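La brioche qui lève pendant qu'on dort
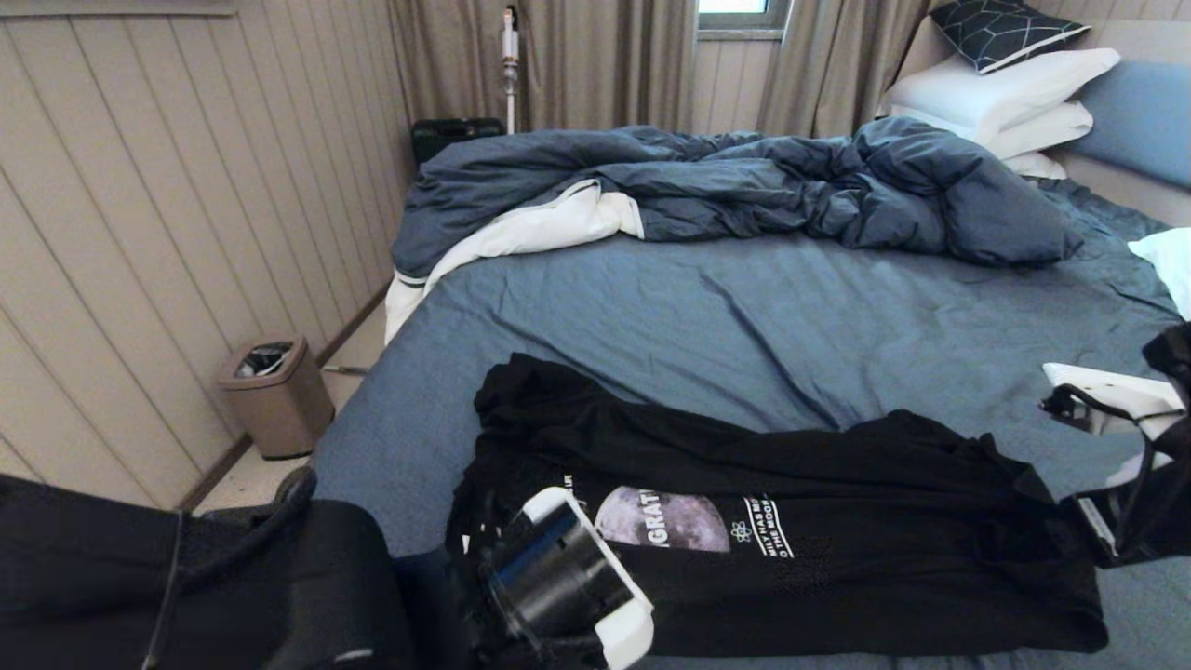

Couette bleu nuit, coussin à motifs géométriques : la pâte, elle, passe la nuit au frais.

Il y a des recettes qu'on fait le dimanche pour se donner bonne conscience, et puis il y a la brioche de nuit, celle qu'on pétrit après le dîner et qu'on oublie jusqu'au matin. J'en suis folle depuis un séjour à Skoston, où la petite boulangerie Tistura en sort trois fournées avant l'ouverture. La mie file, le beurre embaume toute la rue, et on repart avec deux parts au lieu d'une !

Le principe est d'une simplicité réjouissante. Pour une belle brioche, il vous faut 518 g de farine de gruau (oui, au gramme près, c'est ainsi que la maison la pèse), quatre œufs bien froids, 12 cl de lait entier, 55 g de sucre, une bonne cuillerée à café de sel, un sachet de levure sèche et 200 g de beurre souple, coupé en dés. Tout sauf le beurre va dans la cuve, à petite vitesse, jusqu'à ce que la pâte se décolle des parois. Ajoutez ensuite le beurre, quelques dés à la fois. La pâte a l'air fichue au milieu de l'opération - continuez, elle se reprend toujours et devient lisse comme du satin.

Laissez-la une heure dans la cuisine, sous un torchon, puis rabattez-la du plat de la main et glissez-la au réfrigérateur dans un saladier couvert. Le froid ralentit la levure et laisse au goût le temps de s'installer : une pointe de noisette, presque de yaourt, que les brioches pressées n'ont jamais.

Au réveil, la pâte est ferme et se façonne sans coller. J'aime la partager en boules serrées dans un moule à cake, mais la tresse lui va très bien aussi. Comptez deux heures de pousse près d'un radiateur, un jaune d'œuf battu au pinceau, et hop, au four à 170 °C pendant une bonne demi-heure.

Côté garniture, la marmelade d'oranges amères Ochoa est un bonheur, surtout en décembre. À Grurkden, on préfère glisser dans la pâte des zestes de citron et une poignée de raisins gonflés au thé. Et s'il en reste le lendemain, passez les tranches à la poêle avec une noisette de beurre salé. Chez moi, ça disparaît avant le café.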